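Nalarora - salle de manip, banc bimanuel
Vérification avant session, protocole Trinton (préhenseurs tenus à la main)
Date : 1/26/22
Remplie par : Lise Li
Avec : I-seul Ko aux préhenseurs, Cornel Radu au poste de calcul
Statut général : session autorisée, deux points à reprendre

Comme d'habitude je coche d'abord et je bavarde ensuite, donc si vous êtes pressés lisez seulement les lignes avec OK ou À REPRENDRE. Pour les autres, il y a les commentaires, et cette fois il y en a pas mal !

1. Préhenseurs

1.1 Doigts montés droits, sans jeu à la base : OK
1.2 Coussinets en maille noire bien collés, bords compris : OK
1.3 Ouverture et fermeture complètes, dix cycles à vide : OK
1.4 Gâchette qui revient seule : À REPRENDRE sur le droit

Le droit revient, mais mollement, surtout quand on relâche doucement. Je sais que Bogdan Tudose va me dire que c'est le ressort et que je le savais déjà en novembre (oui, je le savais). On peut enregistrer comme ça, la largeur d'ouverture est lue correctement, mais sur les gestes rapides on voit un petit palier à la fermeture dans les courbes et la politique apprend le palier avec le reste. Cornel a retrouvé exactement la même marche dans les trajectoires rejouées par le bras, c'était presque joli. Ressort à changer avant la prochaine grosse série.

Pour les coussinets, passez l'ongle tout le long du bord au lieu de regarder de loin. Un coin décollé de deux millimètres ne se voit pas et suffit à faire pivoter l'objet pendant la prise.

2. Marqueurs et caméras

2.1 Marqueurs propres, sans reflet gras ni coin abîmé : OK
2.2 Vis des supports de caméra serrées à la main, puis un quart de tour : OK
2.3 Objectifs essuyés (chiffon gris, PAS le bleu) : OK
2.4 Chaque préhenseur voit le marqueur de l'autre en position de départ : OK au deuxième essai
2.5 Horloges des deux caméras calées : OK

Le point 2.4, c'est celui que tout le monde survole et c'est celui qui nous a coûté la série d'avant. On se met en position de départ, on tient trois secondes sans bouger, et Cornel regarde si la pose relative sort proprement des deux côtés. Si un seul côté la donne, on recommence, même si « ça ira bien ».
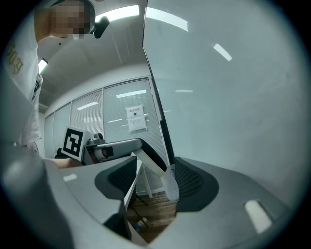

Je rappelle pourquoi on est devenus aussi pénibles là-dessus. Sur la série précédente, 2 114 épisodes au total, on en a perdu 310 au tri automatique, et la plupart à cause d'un départ sans pose relative valable. Les gestes étaient très bien ! Mais sans savoir où se trouve une main par rapport à l'autre, on n'apprend rien d'utile pour une tâche à deux bras, et le script les jette sans états d'âme. Ionuț Bogdan a proposé de les récupérer après coup en recalant les deux trajectoires sur la carte de la pièce. On a essayé sur un petit lot, l'erreur au moment du contact restait trop grande pour une passation d'objet, et on a laissé tomber.

3. Pièce et éclairage

3.1 Plafonniers allumés, tous, pas de mélange avec la lumière du couloir : OK
3.2 Stores des cloisons vitrées baissés : OK
3.3 Surfaces brillantes repérées sur le plan : À REPRENDRE
3.4 Passage de cartographie fait avant le premier épisode : OK
3.5 Personnes présentes prévenues qu'on enregistre : OK

Pour 3.3, le plan date d'avant le dernier déménagement des meubles et il ne correspond plus à grand-chose. Je le refais cette semaine. La localisation visuelle n'aime pas les néons qui glissent sur une surface lisse quand on bouge la main : elle prend le reflet pour un point fixe, et hop, la trajectoire part de côté. On limite la casse avec une carte faite lentement, en tournant vraiment dans la pièce, et en gardant au moins un morceau de sol dans le champ. Le passage de cartographie prend deux minutes, faites-en deux complets si le premier vous paraît nerveux.

Ah, et on ne déplace plus RIEN entre la carte et le dernier épisode. Même une chaise.

4. Prise d'essai

4.1 Objet choisi dans la liste du jour : OK
4.2 Objet saisi entre les deux coussinets, centré à l'œil : OK
4.3 Tenue cinq secondes, puis rotation lente du poignet : OK
4.4 Passation d'une main à l'autre, trois fois de suite : OK, une à refaire

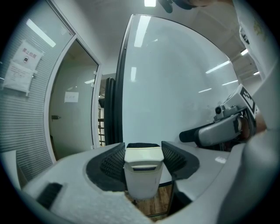
La prise d'essai, c'est mon moment préféré de la liste, parce qu'enfin on touche à quelque chose. I-seul voulait passer tout de suite aux objets mous et j'ai dit non, on commence par du rigide, toujours, sinon on ne sait pas si c'est l'objet ou le doigt qui se déforme. Le bloc blanc crème avec son fin trait bleu foncé va très bien pour ça : calé entre les deux mailles noires, il donne un repère visible, et si le trait tourne pendant la rotation du poignet, c'est que la prise glisse. L'autre préhenseur arrive par la droite avec son marqueur incliné, et cet angle-là mérite un coup d'œil à chaque passation, il change plus vite qu'on ne croit quand on tend le bras. Une des trois passations a été refaite : marqueur perdu pendant l'approche, prise correcte, épisode d'essai rejeté quand même.

5. Sécurité des personnes

5.1 Câbles hors du trajet des pieds : OK
5.2 Manches qui ne descendent pas sur l'objectif : OK, à surveiller
5.3 Pause prévue et annoncée avant de commencer : OK
5.4 Batteries tièdes au plus, pas de gonflement : OK

Sur 5.3, je sais que je radote. La consigne est de 35 minutes maximum par personne, puis on pose tout et on échange. Les préhenseurs ne sont pas lourds, mais bras tendus et poignets en l'air, ça tire dans les épaules, et les gestes deviennent paresseux bien avant qu'on s'en rende compte. Ça se lit dans les données : les approches raccourcissent et les lâchers se font de plus haut. Bogdan a superposé les premières et les dernières trajectoires d'une longue session de Nesell, et on dirait deux personnes différentes.

6. Enregistrement

6.1 Place disque suffisante des deux côtés : OK
6.2 Nom de tâche saisi avant le premier épisode : OK
6.3 Épisode d'essai relu en entier avant de lancer la série : OK
6.4 Copie sur le serveur Dobre vérifiée : à faire en fin de session (Cornel)

Relire en entier, ça veut dire du début à la fin, à vitesse normale, les deux vues côte à côte. Je l'ai fait, Cornel aussi, et on n'était pas d'accord sur l'instant du lâcher, à quelques images près. On a gardé la définition écrite dans le protocole, celle de l'ouverture mesurée, et pas ce que chacun croit voir.

À reprendre :
- ressort de gâchette, préhenseur droit - Bogdan
- plan des surfaces brillantes - moi, cette semaine

Prochaine révision complète de la liste en avril. Si vous ajoutez une ligne d'ici là, mettez vos initiales à côté, s'il vous plaît.

L. Li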